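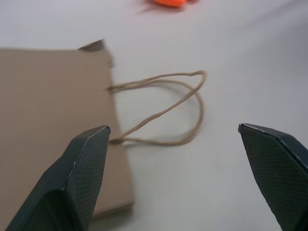

Wrist cam, Wednesday, bag lying down, fingers open, handle loop just past the tips. 1/ of a long moan about paper bags.

2/ So the job is dull on paper (sorry). Arm finds the twisted handle, closes on it, lifts the bag, puts it down in a tray. We're doing it for Brestora, who want over 3000 bags a day off one table. I said yes in February because I thought handles would be the easy bit!

3/ They are not the easy bit. The rope loops over itself and the strands cross, and our handle finder likes to pick the crossing as the grasp point. Close there and you sometimes get one strand, sometimes both, sometimes a pinch of bag as well.

4/ One strand is the bad one. The force reading looks fine, the arm says "got it", up it goes, and the bag swings round and twists itself out of the grip halfway to the tray.

5/ Run 577 is the one that got me told off. The bag swung, dropped, and the arm carried on to the tray with nothing in its fingers, opened them very politely and logged a success. Then it did the same for the next 8 bags. I was making tea.

6/ Worse, one of the dropped bags slid to the end of the table and hung over the light curtain. The curtain tripped, good, that's its job. But the restart didn't ask for a fresh home move, so when I cleared the bag and pressed reset the arm set off from where it was. I had my sleeve in there. No harm done, but I didn't like it one bit.

7/ Josée Lévesque (our safety person, very calm, very firm) shut the cell for the afternoon and quite right too. Reset now needs a key, then a slow home, then a second press from outside the fence.

8/ On the grasp side, Otakar Ďurica has me checking grip width again after the lift as well as before. If the fingers have closed further than one strand's worth, stop and shout. Dead simple and I should have had it in from day one.

9/ Still arguing about the crosshatch on the fingertips. I reckon it's chewing the rope a bit, he reckons I'm imagining it. We've got smoother tips on order from Skandham so we'll see.

10/ Next batch is 4000 lifts with the new check on, and I'm not leaving the room. If anyone's got a decent trick for picking one side of a loop when it's folded over itself — please, I'm all ears.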